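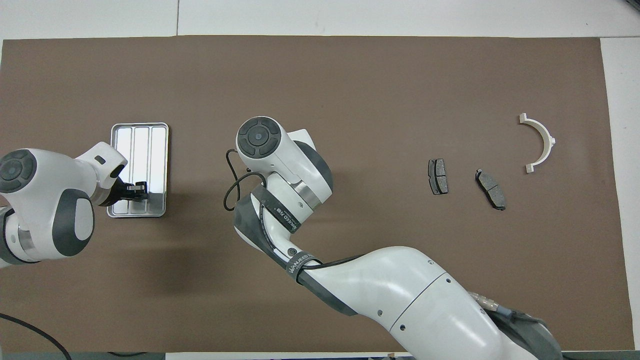
Skurkine Shifts, version 2

Hand-written shift records from women's and junior ice hockey, typed into tables

What is in this data set

The data set contains 1,984 shift records from matches played at the Skurkine rink by the teams of the Melteo league. One record is one shift of one skater: when she or he came over the boards, when she or he left the ice, and what the game situation was at both moments. Goalkeepers are not included.

The records were first written with pencil on paper sheets by people sitting behind the benches. Rosemarie Hinrichs started the sheets for her own coaching, and other teams copied her form. Later we typed them. There is no video belonging to these matches, so please do not ask us for it.

Files

shifts.csv has one line per shift.
matches.csv has one line per match, with the month, the age group and the final score.
form.pdf is a scan of the empty paper form, in case you want to print it.
changes.txt lists what is different from the first version.

All tables are in UTF-8, separated with commas, and the first line gives the column names. If you open them in a spreadsheet program, set the clock columns to text before you import. Otherwise the program may read 12:40 as twenty minutes to one in the afternoon.

Columns in shifts.csv

shift_id: a number, never used again if a record is removed.
match_id: refers to matches.csv.
skater: a code, for example R07. The letter is the team and the digits are not the shirt number.
position: F or D. A player who changed position during a match can have both in the same match.
period: 1, 2, 3 or OT.
clock_on, clock_off: time left in the period, as shown on the rink clock.
state_on, state_off: number of skaters on each side, own team first, for example 5v4.
zone_on: own, neutral, attacking, or fly for a change made while the puck was in play.
goal: for, against, or empty.
note: free text, in the language of the writer. Most are empty. We corrected nothing in this column except names, which are replaced by the skater code.

How the records were checked

Algirdas Hunt and Elsa Haugen typed all the sheets separately, and the two tables were then compared. Where they did not agree, both looked at the paper together. From 2,000 shifts on paper, 16 were left out, because neither of them could read the clock times.

A shift longer than three minutes is marked in the note column with the word LONG. Some of these are real, especially in the junior matches where a team came with a short bench. Others are probably a forgotten change. We did not try to guess which is which, and you should decide it for your own work.

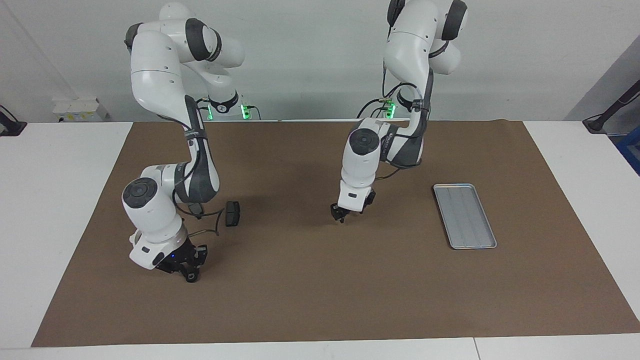 A white arm with its black gripper pointing down over the brown mat.

The split

We set aside 400 shifts as a test part. They are marked in the column part with the word test, and all the others have the word main. The split is made by match and not by shift, so that the same line of forwards in the same match does not appear in both parts. The same skater can still appear in both, in different matches. If this is a problem for your question, please make your own split from the skater codes.

Known problems

The rink clock was stopped late in several November matches. The times are written as the clock showed them.

Team R (Reinholz) used its own form for the first matches, with no place for zone_on. The column is empty there. Empty does not mean neutral.

A delayed penalty is not recorded. You will find 6v5 in the state columns both when the goalkeeper was pulled at the end of a match and when the team had an extra attacker before the whistle.

Some writers put the clock time at the moment the skater stood up from the bench, others at the moment the skates touched the ice. The difference is a few seconds. For average shift length over a whole team it matters little, but for comparing two players on one line it can matter a lot.

What it can and cannot be used for

It was used by us for studying how shift length changes in the third period and for planning bench rotation in training. It is also good for teaching, as the tables are small and contain the usual mistakes of real records. Please do not use it for ranking single junior players. The skater codes are there to protect them, and we ask you not to try to find out who is behind a code.

Changes from version 1

Times in overtime were counted upwards in version 1. Now they go down, the same as in the other periods.
The column line was removed, as the teams did not number their lines in the same way.
Six duplicate skater codes were joined.

Licence and contact

You may share and change the tables if you name the source as "Skurkine Shifts, version 2". Corrections are welcome, best with the shift_id and a short explanation. Silvia Kollár looks after the tables and Wolfram Oltmanns keeps the paper sheets. During the season an answer can take two or three weeks.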